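**About Takács**

Most folding advice is sold by people who own very few clothes. We doubt a drawer organizer ever fixed a drawer, and we don't sell them. Zsófia Major and Béla Bárány teach garment folding in Trendamville, to classes of 3, on plain white tables.

Knits get the most time — a soft orange garment folded into a long flat rectangle still shows faint wrinkles, and we think that's fine.
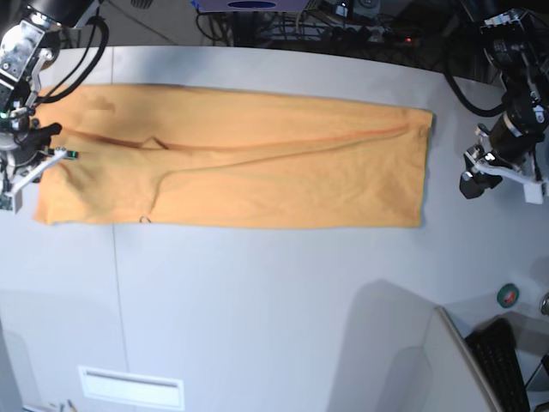 ## What we charge

A class is $100. We offer no certificate and can't see why you'd want one.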